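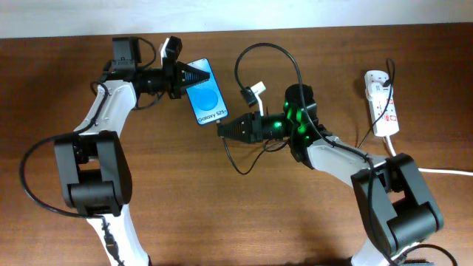
Liudmyla Stetsiuk Wants You to Repair Your Phone Before You Buy Another One

The shop in Bellby opens at ten, but Liudmyla Stetsiuk is at her bench from eight. She uses these two hours for the difficult work, when the door is locked and the telephone is silent. I came at half past eight in April, and she let me in on the condition that I would not speak until she had finished with a charging port.

When she put down the tweezers, she asked if I take sugar. Then she asked how old my phone was. I said that it was four years old, and she looked pleased.

"Four years is nothing," she said. "A phone at four years has maybe a tired battery and dirt in the holes. People come to me and say, it is dying, should I buy new? I say, give me one hour."

Stetsiuk learned electronics at a technical school, and her first job was with radios and tape players. She moved to Bellby with her husband and worked for nine years at Conneely, a company which repaired office printers. When Conneely closed its workshop, she bought the bench, the lamp and two boxes of screwdrivers from them, and she rented the small room where we were sitting. The sign over the door still belongs to the shoe shop that was there before. She says she will change it when she has time.

I asked what kind of fault she sees most often. She answered at once that it is lint.

"From the pocket. It goes in the charging hole, and every time you push the cable, you press it more. After one year it is like felt. The customer thinks the phone is broken, because the cable falls out. I take a wooden toothpick, I switch off the phone, I clean slowly. For this I do not take money. It is embarrassing to take money for this."

After lint come the batteries, and after the batteries the screens. She is not so happy with the screens. The price of a good one has gone up, and the cheap ones, in her opinion, are not worth the work. She showed me a drawer of cheap screens which she had removed from customers' phones. Some had a green color at one side, and one did not react to my finger at all in the lower corner.

"I tell the person both prices," she said. "I also tell them what I would do. Then they decide. Some of them are angry with me for the price, and I understand it. I also would be angry."

Her repair book is a thick ledger with a cloth back. Every job has a number, and on the morning of my visit she wrote number 2903. Beside each number she writes the fault and what she did, and sometimes a remark. I was allowed to read one page. One remark said "do not put in bag with yogurt again."

Declan Greenwood has worked with her for two years. He arrived a little before ten with wet hair and a bicycle helmet, and he sat down at the second bench, where he does mostly tablets. Before this he was a student of history. He told me that he had come into the shop as a customer with a broken laptop hinge, and had asked so many questions that Stetsiuk gave him a screwdriver.

"I was terrible for the first half year," he said. "I lost screws every day. Liudmyla made me draw each phone on paper and tape the screws on the drawing, in the place where they came from. I still do it if I don't know the model."

Stetsiuk nodded at this. She has three rules for a person who wants to open a device at home, and the paper is the first. The second is to bring the battery charge low before you start. The third is to stop when you are tired or hungry. She considers the third the most important, and she said it twice.

"And if the battery is swollen, you do not open it," she added. "You do not press it, you do not charge it. You bring it to a person."

I wanted to know whether phones have become harder to repair. Greenwood thought that they have, mostly on account of the glue. Stetsiuk did not agree completely. She remembers tape players that were built by somebody who hated mechanics, and she believes that every period has its bad designs. What has changed, she said, is the customer's patience.

"Before, a person left the radio for two weeks and was thankful. Now, if I need the phone until tomorrow, they look at me like I ask for their kidney. But how will they live until tomorrow? Their bus ticket is inside, the bank is inside. I don't laugh about it. I try to finish the same day."

At ten she turned the key in the door. A man was already standing outside with a phone wrapped in a dish towel, and she went to see what he had.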